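Devosell opens its robot workshop to the public for an afternoon

GALTDEN – Devosell, the company that has rented the old print works on the edge of town since last November, held its first open day and let visitors watch its robot arms at work. The company counted 200 people through the door between noon and 5 p.m. Most came from Galtden, with a bus bringing students from the technical high school in Laur.

Devosell writes software that helps robot arms pick up and put down everyday things. Its customers so far are small packing firms. The system shown at the open day is called Clurkance, and the company has been working on it for a little over two years.

The demonstration ran at a plain white table near the back of the main room. Visitors stood behind a strip of tape on the floor and came up in groups. The work looked simple enough: food items, a plate, a small metal holder for an apple and a plush toy, with a banana to be placed on the plate.
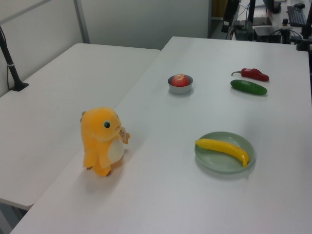 Weronika Borkowska
January 2, 2026

Each group got a short talk first from Vasilis Atanasov, who leads the testing side at Devosell. He explained that the arm is not given a fixed set of movements for the job. The software looks at the table through cameras, works out where things are and decides on a grip. If the items are moved between runs, it has to work everything out again.

"In a factory you can bolt things down so they are always in the same spot," Atanasov told one group. "On a kitchen table or a packing bench you can't. That's the part we spend our days on."

He said fruit and vegetable shapes are useful for testing. A cucumber and a pepper are both long and can lie close together, but they are different in thickness and the pepper has a hooked stem that can catch on things. A banana is curved, so the arm has to decide where to hold it and how to let it down without tipping it over the rim of the plate.

Asked about the plush toy, he said soft things are treated as a separate problem. A gripper that closes on fabric gets very little to push back against, and the shape changes as soon as it is touched.

Atanasov gave one figure for the system. In the last round of testing before the holidays, the team ran 498 attempts at putting a single item on a plate or into a holder. He would not say how many of those went well – the results are still being checked and the company plans to put them out in the spring.

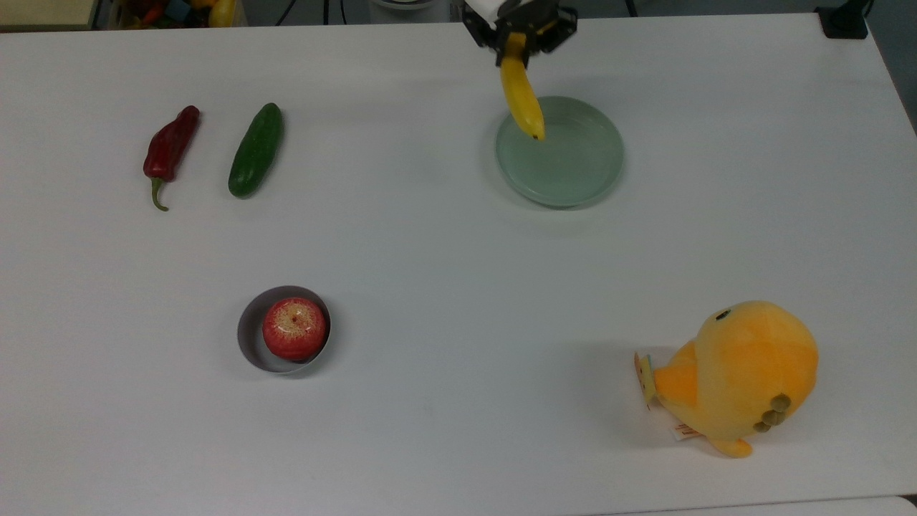

Speed came up more than once. Several visitors said they had expected the arm to move faster. Atanasov said the demonstration speed was set low on purpose with so many people in the room, and that customers run the same software at a higher setting behind a safety fence.

The students from Laur had sent in their questions ahead of time. They wanted to know about jobs, what subjects to take and whether the company would take interns. Devosell now has 7 people on its payroll in Galtden and expects to hire 3 more this year, two in software and one to look after the equipment. Atanasov said the third job does not call for a college degree and that he would like to fill it locally. Summer internships are possible but have not been decided.

Not everyone was won over. One man who said he had worked on a packing line for most of his life asked what would happen to the people doing that work now. Atanasov answered that the firms using the system had mainly put it on late shifts they could not staff. The man said he would wait and see. The two kept talking after the group had moved on.

Younger visitors could try moving a small practice arm by hand at a second station by the entrance. The line there was longer than the one for the main demonstration for much of the afternoon, and staff kept it open past closing time to get through everyone who was waiting.

Coffee and rolls were served in the former paper store. Parking was a problem from the start. Cars were left along both sides of the access road, and the bus from Laur had to drop the students at the corner – the company said it would ask to use the field across the road next time.

Devosell has not set a date for another open day. School groups and clubs that want to visit before then can leave their details at the front office, which is open weekday mornings.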